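Runska Home Support
Ticket 3496
Product: Arriaga dining table, light striped top
Category: Surface finish / marks and rings
Status: Closed, customer satisfied
Opened: January

Original message from customer

Hello there, and thank you in advance for reading all of this, I do tend to go on a bit.

We bought the Arriaga table from you in the fall and we love it. It's the first really nice table we've ever had, and everyone who comes over runs a hand along the stripes. My trouble is with rings. Over the holidays we had a full house, and somebody (I have my suspicions, but I'm keeping the peace) left a bottle of juice standing on the bare wood overnight. In the morning there was a cloudy white circle with a sticky orange edge. I wiped it with a damp cloth and the sticky part came off, but the cloudy circle is still there and it's quite plain to see when the light comes in low, at breakfast.

I've tried:
- warm water and a drop of dish soap, two times
- leaving it alone for 2 days to see if it would dry out
- a little olive oil on a paper towel, which my neighbor swears by, and which made the table smell like salad

Can this be fixed at home, or have I ruined it? I'd rather not use anything harsh until I hear from you.

First reply from support

Good morning, and please don't worry, you haven't ruined anything! A cloudy white ring is nearly always moisture caught in the top layer of the finish, and that can usually be coaxed out. The ones that give us more trouble are dark rings, where water has gone through to the wood itself. From what you've told us, yours is the kinder sort.

Before we do anything else, could you let us know:
- whether the ring feels rough or raised when you close your eyes and run a fingertip over it
- whether you've ever put a polish or wax on the table
- whether the olive oil has all been wiped off (no scolding, we hear about olive oil a lot, and mayonnaise even more)

Please hold off on the iron-and-towel trick if you come across it online. It does work on some tables, but the finish on the Arriaga is thin and we've seen it go soft under heat.

Customer

It feels perfectly smooth. No wax, no polish, nothing but a damp cloth since the day it arrived. The oil is off as far as I can tell, though there's a slight shine in that spot if I crouch down and look across the table, which I've been doing more than I'd care to admit.

Second reply from support

Smooth is what we were hoping to hear. Try this, and take your time over it:

1. Wash the spot with a soft cloth, lukewarm water and a very small amount of dish soap. Go over it again with plain water and dry it right away. That should lift the last of the oil.
2. Set a hair dryer to low and hold it a good hand's width above the ring. Keep it moving the whole time. Stop after a minute and feel the wood. It should be barely warm.
3. Let it cool all the way, then look. Repeat if the ring has faded but not gone.
4. When you're happy with it, rub in a tiny bit of Posus table balm, going with the stripes and never across them. Buff with a dry cloth after ten minutes.

If the ring hasn't changed at all after three rounds, stop there and write back. We can send a Wallton repair pad, but it's a mild abrasive and we like to save it for last.

Customer

Well, I'm delighted! After the first round I thought I was imagining it, after the second I called the family in to look, and after the third it was gone except for a faint curve you'd only find if you knew where to put your nose. I did the balm this afternoon and now I can't find even that.

One more question while I have you. We're a juice household and the bottles do live on the table at mealtimes. Do I need to buy proper coasters? I'd been thinking of putting down a small plate for the bottle instead, one with a bit of a rim.

Final reply from support

What lovely news, thank you for coming back to tell us. A plate is a fine idea, and in our opinion better than a flat coaster for anything that drips down the side, as the rim keeps the drips off the wood. Just check that the underside is dry and has no rough spots on the foot, and lift it when you move it so it doesn't scratch. Wipe under it at the end of the day.

Closing this now, but simply reply if the ring comes back and it will open again by itself.

Attachment (1)

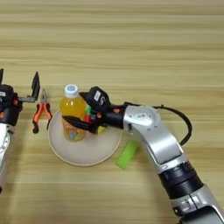

Bottle of orange-yellow liquid standing on a shallow rimmed plate, striped wood tabletop.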